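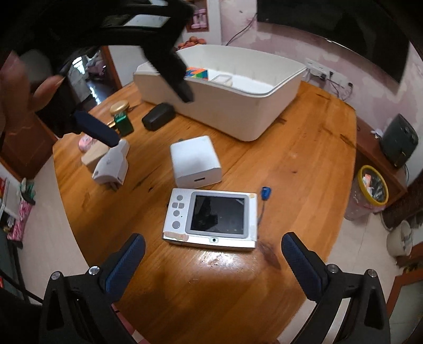 Veso Two-Day Pasta Kit

Makes: dinner for 2, twice
Flour: 570 g
Semolina: 398 g
Boxed weight: 636 g without the semolina tub, which travels separately and arrives when it feels like it
Shape: Flimisetti
Skill level: can boil water, has opinions

What it is

Flimisetti is the short, ridged, slightly lopsided pasta that Noelia Soler has been teaching in her Plerberg evening class for longer than she cares to discuss. The Veso kit is that class in a box, minus the apron hire and the man who always asks if he can use a bread machine. (He can't. You can't either.)

You get the flour, the semolina, a ridged beech board, a small rolling pin no thicker than a pencil, and a folded card with Noelia's instructions. The card is short. She believes most recipes are padded, and she has cut hers to the point where step four is the word "Wait."

How it goes

Day one is the dough. Mix, knead for ten minutes, decide it's too dry, leave it alone anyway. It comes together in the fridge overnight while you lie in bed worrying about it.

Day two is the shaping. Pinch off a piece the size of a hazelnut, press it along the board with the pin and flick. Your first dozen will look like something from a dentist's tray. Cook them with the rest – sauce is very forgiving. By the second batch your thumb has the idea and you can talk to other people again.

Fresh flimisetti cooks in four minutes in well-salted water. Dried overnight on a floured cloth, it needs nine.

What to put on it

The card suggests butter, sage and a lot of black pepper. Our kitchen likes sausage and fennel. A customer wrote to recommend tuna and canned corn, and we've printed her letter and put it somewhere safe.

Choosing a board

The standard board is beech. For a bit more you can have the Blomqvist board in olive wood, with finer ridges and a hole for hanging it where guests will ask about it. The pasta tastes the same. The guests do ask.

Care

Brush the board clean when the dough has dried. No dishwasher, no soaking, no leaving it in the sink to "loosen up." Rub in a little mineral oil twice a year, or when you remember.

Good to know

Contains wheat. No eggs in the kit or the recipe. Store the flour somewhere cool and use within six months of opening. Refill bags are sold separately and fit the original tub if you squash them.

Orders placed now ship in August. Gift wrap is available and comes in brown.

Page last updated July 31, 2024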